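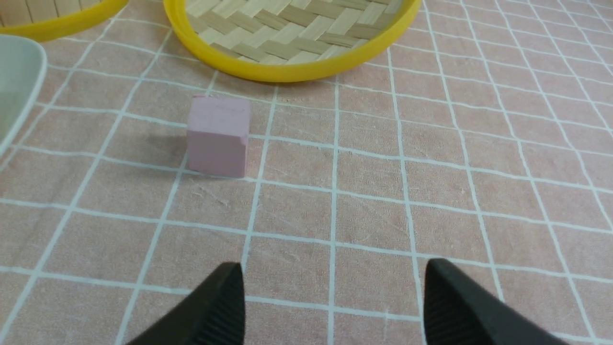 Wann macht die Stadtbücherei in Ilach denn nun wieder auf? Im Dezember, und zwar gleich mit längeren Öffnungszeiten als vorher.

Ich hab mich ja so gefreut, als ich das gestern am Aushang gelesen habe! Seit dem Wasserschaden im Keller mussten wir alle rüber nach Gilstead fahren, mit dem Bus, der nur alle Stunde kommt, und wer da einmal mit einem Stapel Bilderbücher unterm Arm im Regen stand, der weiß, wovon ich rede. 646 Unterschriften sind im Sommer zusammengekommen, damit das Haus nicht ganz dichtmacht. Meine ist auch dabei, ziemlich weit oben, ein bisschen verschmiert.

Urmas Vanags, der neue Leiter, hat mich kurz durch die Räume geführt (danke noch mal, ich war eigentlich nur zum Fragen da). Die Krimis stehen jetzt im Erdgeschoss, die Kinderecke ist nach hinten gewandert, und der Lesesaal bekommt 29 Plätze. »Im Keller lagern wir nie wieder ein Buch«, sagt er. Verloren sind 400 Bände, vor allem alte Reiseführer und leider auch ein guter Teil der Heimatkunde. Wer davon noch etwas im Regal hat und abgeben mag, kann es vormittags am Seiteneingang vorbeibringen.

Ausgeliehen wird künftig über ein neues System namens Lemma. Die alten Ausweise gelten weiter, man muss sie bloß einmal an der Theke freischalten lassen. Die Jahresgebühr für Erwachsene bleibt bei 5 Euro, Kinder zahlen nichts. Und abends ist jetzt bis 20 Uhr offen, das wollte ich schon seit Jahren!

Was noch fehlt, ist das Café. Mit dem Kimora vom Marktplatz wird wohl verhandelt, mehr wollte Vanags dazu nicht verraten. Bis dahin steht im Flur ein Kaffeeautomat, Kleingeld mitbringen.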